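Group 4 project report: do listing photos change how fast a rental goes?

Katalin Mészáros, Botond Vass, Kornél Somogyi
Tutor: Jolán Szabó

What we wanted to find out

Whether flats in Istholm with more photos in the advert get let quicker. Everybody says so, agents mostly. We couldn't find anything local to back it up so we went and looked.

How we did it

Took adverts off the Nyitrai listings site, January only. 2788 adverts to begin with, far too many. Cut it down to one and two bedroom flats in the old town and by the harbour, then threw out repeats (same flat, two agents, slightly different rent, very annoying). Left us with 173. Botond did the spreadsheet, Katalin checked the repeats by hand. For each one: number of photos, rent, floor, furnished or not, days until the advert came down. 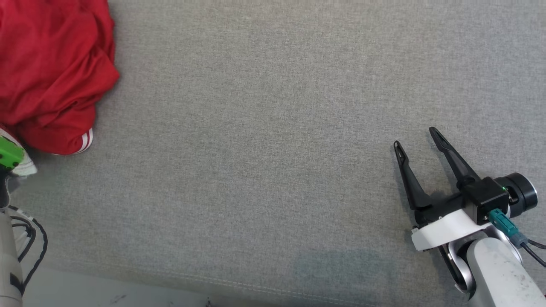 Days until it came down isn't the same as days until let. We know. Some landlords just give up or change agent. We rang the Jorer office on Thursday to ask how often that happens and they were helpful but wouldn't give a figure, fair enough.

Results

More photos did go with fewer days, but only up to a point. Past 13 photos no difference we could see. Rent mattered much more. A flat priced over its neighbours sat there whatever the pictures were like. Furnished flats went quicker by the harbour and slower in the old town, which we did not expect and cant really explain. Students maybe.

Problems

Should of recorded the floor plan as well, yes or no. Kornél noticed too late. Also one month is not much, and January is a slow one for lettings. Erzsébet Csonka's group did sales for Jevport and had the same trouble.

Still to do

Redo the chart with rent bands. Fix the labels on the second one. Spreadsheet is in the shared folder, use the newest version.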